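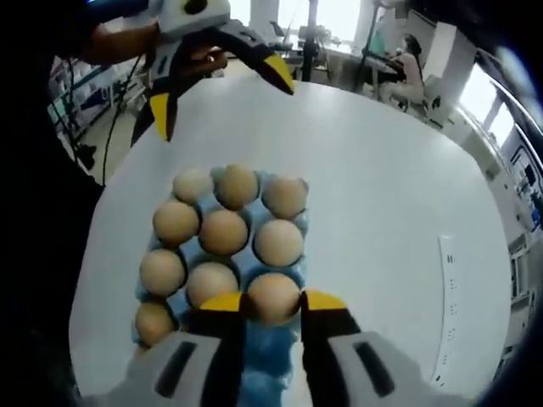
4. Loading and unloading the egg carton

This section applies to the Zuvine moulded pulp carton, part no. 684, used on a flat table. For storage and stacking, see section 6.

4.1 Preparing the table

1. Wipe the tabletop and dry it fully. A smooth surface gives little grip and eggs will roll on it.
2. Lay the carton flat and open, with one short end towards you.
3. Keep the carton at least 200 mm from the table edge. On a round table, measure from the nearest point of the curve.
4. Leave clear space on one side for eggs taken out of the cups.

Note: Plants, bottles and other tall items may stay on the table if they are out of reach of the working side.

4.2 Unloading

1. Start with the row nearest to you.
2. Hold the egg on two opposite sides, at its widest part.
3. Lift straight up until the egg is clear of the ridges. Do not tilt it against the next cup. 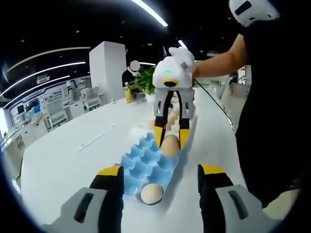

4. Work along the carton one row at a time. If two people share a carton, each should keep to one end.
5. Put each egg down on its side and let go only when it has stopped moving.

Caution: Do not slide the carton while any egg is still in it.

4.3 Loading

1. Check each cup for shell or damp patches. Replace the carton if the pulp has gone soft.
2. Fill the far row first and work back towards yourself.

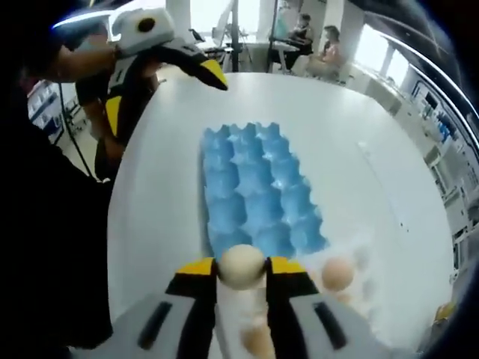

3. Lower the egg until it touches the bottom of the cup, then release both sides together.
4. Put aside any egg that stands higher than the others in its row. Large eggs may need the Aredcombe deep tray.

Caution: Never press an egg down to make it fit.

Tenetti, issue 4, 19 April 2023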